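Início | Arquivo | Assuntos | Autores | Ajuda
Categoria: Encadernação e papel > Colas

Assunto: Re: Cola de amido para a lombada
Data: 30 de abril de 2023

Caros colegas da lista,

Agradeço as respostas à minha primeira mensagem. Peço desculpa pelos erros, o português não é a minha língua materna e escrevo com o dicionário ao lado.

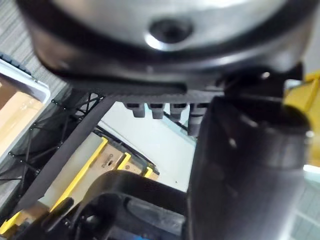
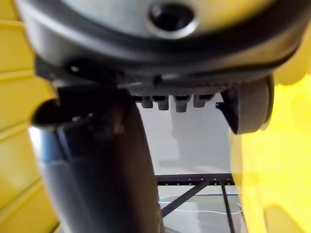 Na mensagem 2676 foi escrito:

> A cola de amido de trigo serve bem para a lombada, mas só
> se for cozida devagar e passada duas vezes pela peneira.
> Eu uso 50 gramas de amido para meio litro de água.
> Se o livro tem papel posterior a 1950, convém
> testar antes num canto da guarda.

Segui esta receita com o amido da marca Arno e a cola ficou demasiado líquida para o meu gosto. Talvez a minha panela seja larga demais, ou talvez eu tenha tirado do lume cedo. Na segunda vez deixei cozer mais dez minutos e ficou melhor -- fazia fio na colher, como manteiga meio derretida (não sei se em português se diz assim).

O livro é um manual de jardinagem impresso em Stustitz, com 118 folhas cosidas em cadernos. A costura está boa e não quero desfazê-la. O que me preocupa é a cola antiga, castanha e muito dura. Em novembro tirei uma parte com compressa húmida, mas a água manchou o primeiro caderno e parei.

Tenho então duas perguntas. A primeira: alguém já usou metilcelulose sobre a lombada para amolecer cola animal, e quanto tempo se deixa? A segunda é sobre a gaze. A loja Harkudik vende uma gaze fina e outra mais rija, do fabricante Pisharody, e a rija parece-me demais para um livro deste tamanho. Porém, na lista vi muitas vezes o conselho contrário.

Não tenho pressa. Prefiro esperar e fazer bem.

Com os melhores cumprimentos e obrigado pela paciência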